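Nodside Home Support
Ticket 619
Product: Gruvent under-cabinet range hood, 900 CFM, ducted
Opened: September 17, 2026
Status: Closed by customer
Subject: Weak draw and flapping noise after kitchen remodel

Original report

Hood was installed in February as part of a kitchen remodel. Upper cabinets are Plemitow, face frame, with the hood mounted under the short cabinet over the range. Duct leaves the top of the hood, runs up through the cabinet, turns, crosses the joist bay and exits through a wall cap on the north side of the house.

Symptoms:
Steam from a pot on the front burners rolls out past the front lip of the hood on every speed except high.
On high, the motor gets loud but the capture is only slightly better.
Flapping sound when the hood is off and it is windy outside.
Cold air comes down through the filters on the same windy days.

Already tried: washed the grease filters in the dishwasher, checked that the hood is set to ducted and the recirculating plate is not installed, reset the breaker. No change.

Support reply 1

Please run the following checks in order and report each result before going to the next.

1. With the hood on high, hold a single sheet of toilet paper against each filter. Note whether it stays up.
2. Open a window in the kitchen a few inches and repeat.
3. With the hood on high, go outside and look at the wall cap. Note how far the flap opens.
4. Turn the hood off at the breaker, remove the filters, and look up at the outlet collar with a flashlight. Note whether the damper blades swing freely.
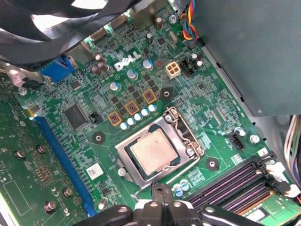
Customer reply 1

Check 1: sheet stays up on the left filter, slides off the right one.
Check 2: no difference with the window open, so I don't think the house is short on makeup air.
Check 3: wall cap flap opens maybe a third of the way and flutters. It does not hold open.
Check 4: left blade swings freely. Right blade moves a little and then stops against something. I can't see what it is touching from below.

Also noticed while I was up there that the foil tape on the collar has let go on one side. There is a greasy dust line on the cabinet floor next to it.

Support reply 2

The result on check 4 is the most useful one. A blade that stops partway will restrict flow on that side, which matches the right filter losing the sheet. The two usual causes on this model are a sheet metal screw driven through the collar into the blade path, and a duct pushed down too far over the collar so that its cut end sits against the blade.

Before taking the duct off, please confirm the duct material and diameter for the whole run, including the part inside the joist bay if you can reach it. The manual calls for smooth rigid duct at the same diameter as the collar all the way to the cap. 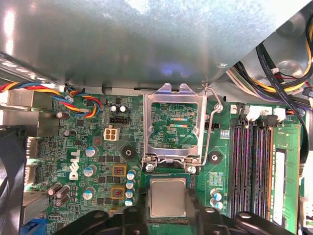

Can the damper at the hood be removed if there is already one at the wall cap?
The damper at the hood should stay in unless the cap has its own working backdraft flap and local code allows a single damper. With both in place, each one has to open fully, so a sticking blade at either end will cut the flow.

Customer reply 2

Duct inside the cabinet is rigid galvanized, same diameter as the collar. Past the first elbow it changes to flexible foil duct. I had not known that. The foil section sags between the joists and is kinked where it meets the wall cap. There are two elbows in total, one above the cabinet and one right before the wall.

Pulled the tape and lifted the duct off the collar. Found both of the things you listed - one screw was long enough to reach the right blade, and the duct had been shoved down past the stop bead. There is a scrape on the blade where it has been rubbing.

Replaced the long screw with a short one, moved it up above the blade path, set the duct at the bead and retaped the joint with new foil tape. Both blades now swing through their full travel.

Retest with filters in:
Sheet stays up on both filters on high and medium.
On low it stays up on the left and slides slowly on the right.
Wall cap flap opens a bit past halfway, still flutters.

Support reply 3

Good progress. The remaining restriction is most likely the flexible section. Foil duct has a rough inner wall and loses flow quickly when it sags. We recommend replacing it with rigid pipe, screwed with short screws and taped at every joint, with the seams facing up where possible. Support the run so that it slopes slightly toward the outside.

Please also check the wall cap itself. Look for a screen behind the flap. Bird screens and lint screens load up with grease and are not recommended on a kitchen exhaust.

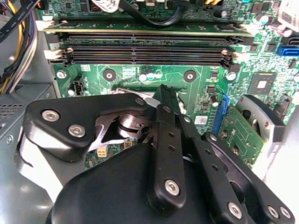

Customer reply 3

Bought rigid pipe and an adjustable elbow at Zepeda Supply. Access to the joist bay was through the closet ceiling on the other side of the wall, so no drywall had to come down in the kitchen. Took out the foil section. It had a low spot with a puddle of grease and water in it.

Wall cap did have a screen. It was clogged across the lower half. Removed it. Also cleaned dried caulk off the hinge side of the flap, where it had been keeping the flap from closing flat.

Retest:
Sheet stays up on both filters on all speeds.
Flap opens fully on high and medium and holds steady.
Steam from the front burners is captured on medium. On low some still gets out if the pot is pulled all the way forward.
Motor is quieter on high than it was before.

Flapping when off is gone so far, but there has not been much wind. Will leave the ticket open until there is.

Customer reply 4

Had a windy night from the north. One soft tap from the cap at the start and no cold air at the filters. Closing this. The long screw, the foil duct and the screen are all out, and the cabinet floor has been wiped down so I can spot any new leak at the collar.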